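Keys, Hooks and One Very Full Bag

Posted in April by the Maldonado Street blog

I finally got sick of hunting for my keys every Thursday morning, so I put up hooks – the suction kind, on the big green panel, with the keys hanging right out in the open where I can't miss them. 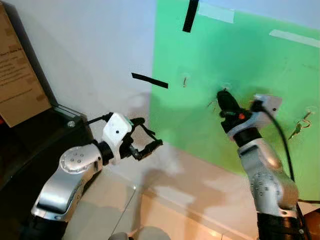

Do suction hooks hold on a painted wall? Mine only stick to something smooth and clean, so wipe the spot first and give it a good push.

Then I got carried away (of course I did!) and started on the clothes too. I'd been putting off the Jenville donation run for 4 weeks.

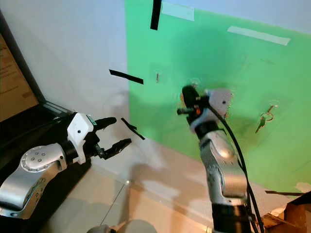

My rule is that if I didn't wear it all winter, it goes in the bag, and I'm not allowed to dig it back out. I broke that for one sweater – sorry, I love it.
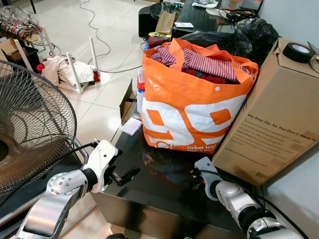 Orange bag, stuffed, with the tape close by

Recent posts
Ivcombe flea market finds
51 uses for an old jar
My junk drawer, part 2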